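Secondhand cookers get a new lease of life at Poretstead hall

The kitchen at Poretstead village hall is cooking again! After most of a winter on cold sandwiches and a borrowed urn, the hall has a working gas range, a shelf of pans to go with it and a Saturday lunch that filled every table on its first outing.

The range came through Tostance, the reuse shop on the old station road, which has been passing on kitchen goods since January. It takes in cookers, pots, pans and crockery from house clearances, has the gas appliances checked by a registered fitter and sends them out again to halls, clubs and families setting up home. So far 117 households and groups have had something from the shop, and the total raised for the hall kitchen stands at £1,839, which paid for the fitting, a new length of pipe and a proper extractor (the old one sounded like a tractor and did very little).
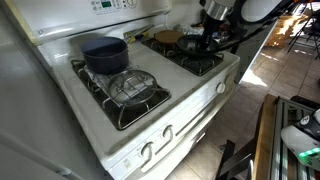
2 min read

White enamel, black cast-iron grates and a little green display at the back: it's a handsome thing, and a big step up from the two-ring hob it replaced. The grates are the part the cooks keep talking about. They're good and heavy, with thick looping bars, and you can set a deep saucepan down on them without it wobbling. There's space for a frying pan on the go as well, and still somewhere to put the lid down.

The pans are a mixed bunch, and all the better for it. Navy blue, black nonstick, one or two old aluminium ones that must have made a lot of jam in their time. Glass lids have been the surprise favourite, as you can keep an eye on the rice without letting the steam out. Tostance says it can never get enough of them, and would be very glad of any that have outlived their saucepans.

Saturday's lunch was leek and potato soup, flatbreads warmed in a dry pan and a tray of apple crumble big enough to need two people to lift it. Serving began at noon and the last of the crumble had gone by half past one. A second lunch is already planned, with a bean stew and, if the oven behaves as well as it did this time, baked potatoes.

There will be cookery mornings too. The first set runs for 7 weeks and has room for 13 people, with each session built round one pan and one simple dish: an omelette, a pot of dhal, a decent white sauce. Paulauskas, the bakery on the green, is giving the flour, and Villow is lending aprons and tea towels. No experience needed, and children are welcome with a grown-up.

Places can be booked at the Tostance counter or by leaving a note in the hall letterbox. Pans, lids and wooden spoons in good order can be dropped off at the shop any weekday before 4pm. Please give them a wash first!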